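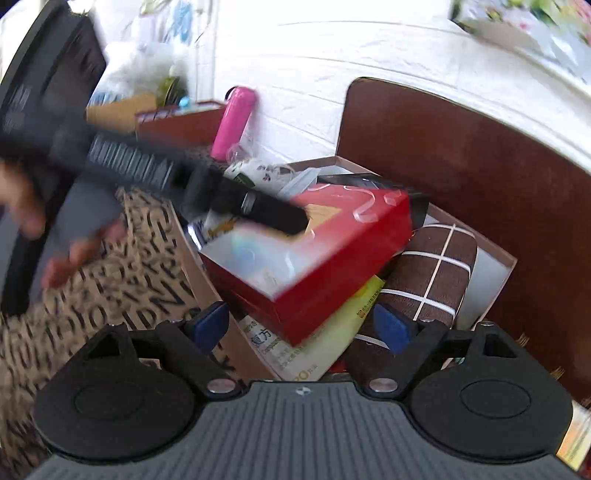
Report on the Open Day Visit to Judlow, 2023-02-22
Ye-rin Hong, with notes from Seung-woo Cheon

1. Why we went
Our course asks for one visit to a place where automation is being developed. We chose Judlow, a small firm in Wusville, as its leaflet promised "a robot that can tidy any box in any home". I wanted to see how much of that claim would survive an afternoon.

2. The demonstration
The task on show was sorting through a cardboard box of mixed household things, with a red item in among them. The tool was a hand-held gripper with two fingers and blue tips. A person holds it and does the job, the camera on it records, and the recordings are later used to train a robot arm. We were told that 754 recordings had been collected for this task and that the target was higher, though our guide didn't say what it was.

The box is a fair test, I will give them that. Packed together were a black product box with a device printed on it, a long translucent plastic case and a soft fabric pouch. A pouch changes shape when you squeeze it and a stiff case doesn't, so one grip will hardly suit both.

3. What we were not shown
The leaflet talks about a robot, but the arm did not run during our visit. It was being serviced, they said. All the skill we watched was human skill. Judlow quotes 59 per cent success for its arm, and when I asked what counted as a success I got two different answers from two members of staff. Nor could I find out whether the arm had been tested on a box it had not been trained on. Seung-woo thinks I am being harsh, and that collecting good recordings is most of the work. Perhaps, but the leaflet should say so.

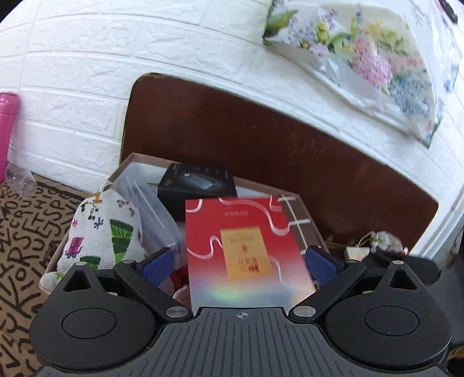
Irja Niskanen, reading our draft, wrote that 59 per cent might be quite respectable for a crowded box, and that we should have asked how long each attempt took. We didn't, and I have emailed Judlow to find out. No reply at the time of handing in.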